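About Quintela

Quintela is a small company that writes working rules for two-arm robot cells. We started in a rented room in June with one table and two arms, and we still do most of our work at a table like that one. Our customers are workshops and laboratories who already own robots and want their people to use them in the same way every day.

Our main product is the Clanero rulebook. It has 105 rules, and each one fits on a single page. A rule says what the arms may do, who may stand near the table and when the operator has to stop. We do not publish a rule before it was repeated 200 times at our own table - sometimes this takes longer than the customer would like.

We give special attention to tasks where both arms share the same small space. Passing an object from one gripper to the other has its own chapter. So does any work close to a socket, where we ask for a second person at the stop button.

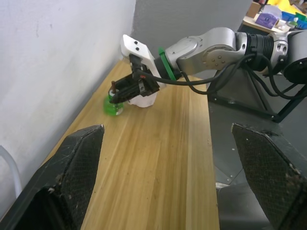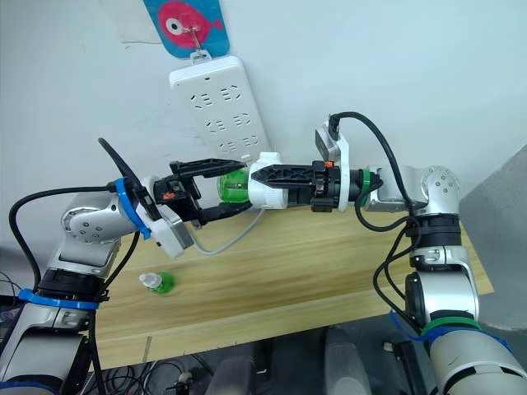
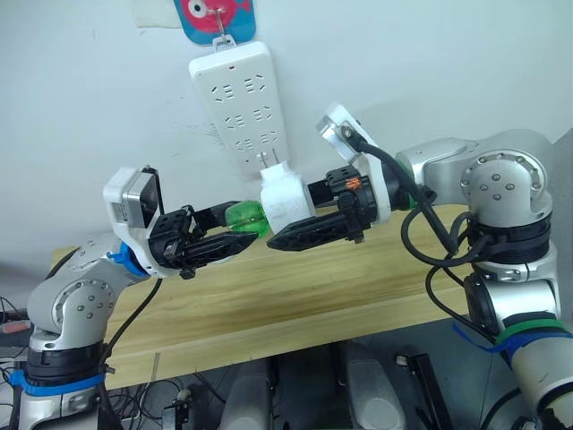
Two-arm work at the wooden table. Second picture: a green bottle between the grippers. Third picture: a white plug in the lowest socket of the power strip.

We also offer a training day, called Jomska, for groups that are new to the rulebook. In the morning we read the rules together, and after lunch everybody runs a handover. The price includes a printed copy and 30 days of questions by email.

If you find a mistake in a rule, please write to us and give the page number. Corrections are sent to all customers at the same time.

Page last changed: 11/18/25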